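Robot hands for small packing rooms: questions buyers ask before spending

Reading time: 8 minutes

Kurkex does not sell robots. We help small food packers, gift-box firms and kitchens decide whether to buy them, and a fair share of our clients decide against. The answers on this page are about two-handed systems for fruit, plates and other things that bruise or break.

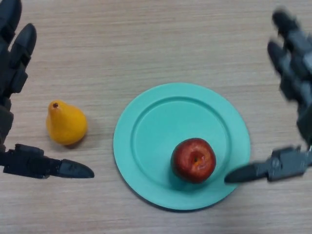 Money

What does a pair of robot hands cost?

More than the figure in the first email. Sellers like to quote the hands alone, and hands alone will do nothing for you. You also need arms to carry them, a stand or frame, a controller, at least one camera, the software licence, guarding if your risk assessment calls for it, and somebody's time to put it all together. Ask for a single price that covers everything between the delivery van and the first packed box. If the seller won't give one, write down what they left out and price it yourself.

In our experience the hands come to less than half of the final bill. We have seen quotes where they were the cheapest thing on the page.

Is leasing better?

Sometimes. A lease keeps the machine off your books and gives you somebody to shout at when it stops. Read the clause on wear parts first. Fingertips, tendons and covers are often left out, and on a hand those are the bits that go. Read the clause on moving the machine too. One lease we looked at treated shifting the stand to the other side of the room as a new installation.

What should I set aside for running costs?

Plan for spare fingertips, a service visit, the software fee and an hour of somebody's week for cleaning. Then add the thing most budgets miss, the cost of the line while the machine is down. If your people can go back to packing by hand within minutes, that cost is small. If you have let the benches go and lost the staff, it is very large indeed.

A figure we use in planning: on a small cell, put by £3,000 for the first year on top of the service contract. Clients who didn't spend it were pleased. Most spent it.

The salesman says it pays for itself in a year. Does it?

Ask to see the sum. It will nearly always assume two full shifts, no stoppages, one product and a wage that includes every overhead you can think of. Put your own hours in. A packing room that runs from seven in the morning until one, five mornings out of seven, is using the machine for a small slice of the day it was priced on.

We did this with a gift-basket firm last August. The seller's payback was a year. With the firm's own hours it came out past the end of the warranty, and that was before anything had broken.

Are there grants?

There may be, and they change often enough that we won't list them here. Don't buy a machine to get a grant. We have been called in after that happened and it is a sad sort of visit.

What the machine can do

Can robot hands handle fruit?

They can handle some fruit, in some conditions, at a speed you may find disappointing. An apple or a pear on a bare wooden table is about as kind a test as you could set. The shapes are simple, nothing touches anything else and there is clear space for the fingers to come in from each side. Your crates aren't like that. Fruit in a crate is piled up, half hidden and damp, with leaves stuck to it.

When you watch a demonstration, look at how far apart things are. Then push them together and ask for the same again.

Does it matter if the demonstration uses model fruit?

It matters a great deal. Model fruit is often smooth and a bit waxy to look at, it is the same colour all over, and it forgives a hard squeeze. It can't bruise. A hand that grips a model pear well has told you something about its reach and its aim, and nothing about what your customer will find two days later.

Take your own. Bring a box of the ripest stock you would still sell, leave it at the seller's for a day after the test and go back to look at it. Or carry it home with you. Bruises take their time.

How many trial picks should I ask for?

Enough to see it fail. We asked for 546 in our last trial, for no better reason than that it was what the client packs in a normal morning. The hands dropped or missed 53 of them. The seller called this encouraging. Our client had one person at the end of the bench to put those right, and that person's wage went back into the sum, where it did a lot of damage.

Count a slow pick as a failure too if it holds up the line. Agree what "slow" means before you start, in writing, and hold the stopwatch yourself.

Why two hands? Wouldn't one do?

Very often one would. Two hands earn their money if a job truly needs something held steady while something else is done to it, such as keeping a plate still, opening a bag or turning a tray. For moving a pear from a table to a plate, a single arm with a soft cup on the end may be quicker and far cheaper. It looks less clever at the trade show.

Make a list of the jobs you do in a day and mark the ones where a person really uses both hands at once. People are surprised at how short that list is. If it is long, carry on reading.

And fingers? Do I need five of them?

We start from the simplest gripper and make the seller argue us up. Each finger has joints, each joint has parts that wear and pick up dirt, and exposed screws and ridges are places for juice to settle. Jointed fingers with a thumb are useful when the things you handle change all the time. If you pack two kinds of fruit all year, you are paying for range you'll never use.

Ask how the hand is cleaned. Ask to see it cleaned. If the reply involves a cotton bud, think about who will be doing that at the end of a shift.

Does colour or background make a difference?

It can. Cameras have an easier time with a yellow pear on pale wood than with a green one on a green mat. Plain plates help, shiny steel tends not to. Low sun through a window can spoil a whole afternoon. Do the trial in your own light, at the time of day you really work, and budget for blinds and lamps if it goes badly.

Planning the room

How much space should I allow?

More than the drawing shows. The hands come in from both sides, so the elbows have to go somewhere, and people still need to get round the back to clear a jam. Mark the full reach on the floor with tape and work around it for a week. It costs you a roll of tape.

Can it work next to my staff?

That depends on your risk assessment, and on what the hand is holding and how fast it is moving. Don't accept "it's collaborative" as an answer. It's a word on a brochure. Get a competent person to look at the whole cell with your products in it, and pay for that before you order, when the answer can still change what you buy.

How long until it is up and running?

Sellers count from delivery to the first movement. You should count from the order to the first day you trust it to run without someone hovering. The longest we have recorded was 141 days, and the machine itself was on time. The delay was in teaching it the products, moving a socket, then teaching it again after the packaging changed.

Who does the teaching?

Find out before you sign. With some systems your own staff guide the hands through the job many times over. With others the seller does it and charges by the day. Either can be fine. What catches people out is the new product in the spring, a different tray or a bigger pear, and a fresh bill for each one. Ask for the price of adding one product and get it fixed for the length of the contract.

Will it let me cut staff?

We wouldn't build a budget on it. In the small rooms we visit, the machine takes over one dull task and someone still has to feed it, watch it and tidy up after it. Some owners are happy with that because they couldn't fill the post anyway. Others had promised the bank a saving and had to explain themselves.

Before you sign

What should be in the contract?

- One price for the whole working cell, with the exclusions listed
- A pass mark for the trial, on your products, in your room
- A final payment held back until the pass mark is met
- Prices for wear parts, fixed for the term
- The cost of adding a product
- A response time for breakdowns, and what you get if it is missed
- Who owns the recordings made while it was being taught

The last one gets skipped. Recordings from your benches are worth something, and several sellers' standard terms hand them over without asking you.

What if the seller goes out of business?

Ask this early and watch the face. The software may need to talk to the seller's servers every day, and if those are switched off you own a very expensive coat stand. Get a promise that it will keep running offline, and have it tested during the trial by pulling out the cable.

Is it worth waiting?

For many small firms, yes. Prices and hands are both still changing, and very little is lost by packing by hand for another season while you gather your own numbers. Keep a note of picks per hour, damaged stock and stoppages. You'll want all three whichever way you go.

Do you take commission from suppliers?

No. We charge a day rate and we publish it on the fees page.

Can you look at a quote I already have?

Yes, and it is the most common thing we are asked to do. Send the full quote with the terms attached, your opening hours and a list of what you pack. We'll tell you what is missing from it.

Contact Kurkex: use the enquiry form or ring the office, 9am to 4pm | © Kurkex | Back to top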